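Campaigns and Elections
Handout for Lecture 3: Surrogates, endorsements and the travel schedule
Lecturer: Danuta Wasilewska
Version of 11/30/21

Please read this before the seminar. The lecture will go faster than these notes, and I will skip section 4 if we are short of time, but section 4 can still be asked about in the discussion paper.

1. What a surrogate is

A surrogate is a person who campaigns in place of the candidate. The word comes from law, where it means a substitute. In election work it covers a wide group: family members, former office holders, mayors, union leaders, athletes, sometimes a well-known local teacher or doctor. The surrogate speaks at events, gives interviews, visits donors and signs letters. He or she is not on the ballot.

Students often mix up the surrogate and the endorser. An endorser makes one public statement of support and may do nothing after it. A surrogate works. Many people are both, and it is common that a person first endorses and some weeks later begins to travel for the campaign. In your papers please say clearly which of the two you mean.

There is also the spokesperson, who is paid by the campaign and speaks with its authority. When a spokesperson makes a mistake, the campaign made it. When a surrogate makes a mistake, the campaign still has some room to step back from the words. How much room there is depends on how close the surrogate stands to the candidate. A husband or wife has almost none. 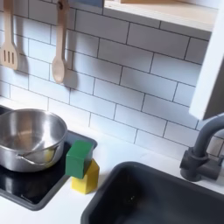
2. Why campaigns use them

The first reason is time. A candidate can be in one town in the morning and perhaps in two others before night. In our course case, the mayoral race in Loncombe, the candidate Bronisława Cieślak had 14 days between the last debate and the vote. Her team wanted events in every district and also in the two suburbs where many city workers live. It could not be done by one person.

The second reason is the audience. Some voters will not come to hear the candidate but they will come to hear someone they already trust. In the Bruddale district, Cieślak was known mainly as a former budget officer, and people there connected her with the closing of a bus line. Her campaign sent a retired bus dispatcher to speak in her place at the first meeting. He did not defend the decision. He explained how the schedule was made in those years and then he said why he would vote for her anyway. The meeting was attended by 400 people.

The third reason is money. Fundraising events need a guest, and donors like to meet a person whose name they know. Here the interests of the surrogate should also be considered. A former office holder who helps to raise money keeps his or her own contacts warm, and may want something later: a position, an invitation, or support for a friend. We will come back to this in Lecture 5.

The fourth reason is tone. A surrogate can criticize the opponent more sharply than the candidate wishes to do. This division of work is old and every campaign denies it.

3. How the schedule is built

The schedule is the best source for learning what a campaign really believes. Speeches say that every vote is equally important. The schedule shows where the team expects to win or lose.

Usually the process goes in this order:

The field office marks the districts where the result is uncertain.
The candidate's own days are placed first, because they are the most scarce.
Surrogates are matched to the places that remain, by biography and by language.
The press office checks that two events do not compete for the same evening news.
The legal adviser checks who pays for travel. Rules on this are different from one place to another, so do not generalize from one case.

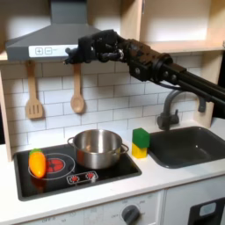 Toy kitchen with a black robot arm, its hand near the range hood.

In Loncombe the campaign published its public events but not its private ones. A student who works only with the public list will therefore see the rallies and miss the fundraisers. Local newspapers can fill some of the gap. So can the finance report, if it lists payments for rooms and catering, but it comes out after the vote and it gives the date of payment, which may not be the date of the event.

Exercise A. Take the public list in the course folder. Mark for each event whether the speaker was the candidate or a surrogate. Then write one page on the districts where the candidate did not appear herself. Do not guess the motives before you have looked at the previous results.

4. Does it work?

This is a hard question and the literature does not agree. There are three problems you should be able to explain.

The problem of selection. Surrogates are sent to places where the race is close. If the race then moves, we do not know if it moved because of the visit or because close races move more easily. A simple comparison of visited and not visited districts will mislead you.

The problem of timing. A visit may bring some attention for a few days and then disappear. A poll taken in the week after will show a change that is gone by the vote. In our case the margin in the whole city was 2,466 votes, and both campaigns later said their final week had decided it. The numbers we have cannot confirm either claim.

The problem of many things at once. When a known person comes to town, the campaign also sends more people to knock on doors, buys more local advertising and calls the newspaper. The speech is only one part of the package. To separate the parts you would need a design that campaigns almost never permit.
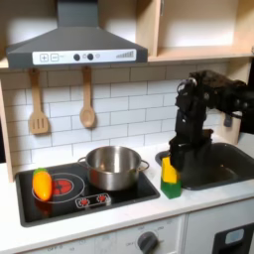 A smaller question is often more useful: what did the visit produce that can be observed directly? For example, how many people signed up to help, how many articles were written, and did the articles repeat the message the campaign wanted? These are modest outcomes, but they can be measured with sources that you can get. I prefer a modest paper with good sources to a large claim about votes.

5. When it goes wrong

Three typical cases. In the first, the surrogate is more popular than the candidate and the comparison hurts. The audience goes home speaking about the guest. In the second, the surrogate disagrees with the candidate on some policy and is asked about it by a reporter. In the third, the surrogate has an old problem that returns to the news.

The Chmielewska endorsement belongs to the second type. Chmielewska had opposed the same housing plan that Cieślak was promising to finish. At the joint event the first question from the press was about this plan, and the answer – that reasonable people can disagree – became the headline instead of the endorsement. The campaign did not cancel the later events, but it moved her to private meetings, where no press was invited. Compare this with the Brelard race in your reader, in which the team prepared a joint written answer before the first event and gave it to reporters at the door.

I do not say that the second method is always better. A prepared answer can look stiff, and it also tells reporters that there is a difference to ask about. Discuss it in your groups.

6. Terms to know

Surrogate: a person who campaigns in place of the candidate.
Endorsement: a public statement of support.
Advance work: preparing a place before the speaker arrives – permits, sound, seating, parking, local guests.
Message discipline: repeating the agreed points also when the question is about something else.
Earned media: news coverage that is not paid for.
Selection problem: see section 4.

7. For the seminar

Bring your marked list from Exercise A, printed. Groups stay the same as last time. Each group will present one district from Loncombe and should be ready to say which sources it used and which ones it could not find. Bruddale is already taken by group 3, so please choose another one.

The discussion paper is due at the end of the seminar block. Papers sent as a photo of handwriting will be returned.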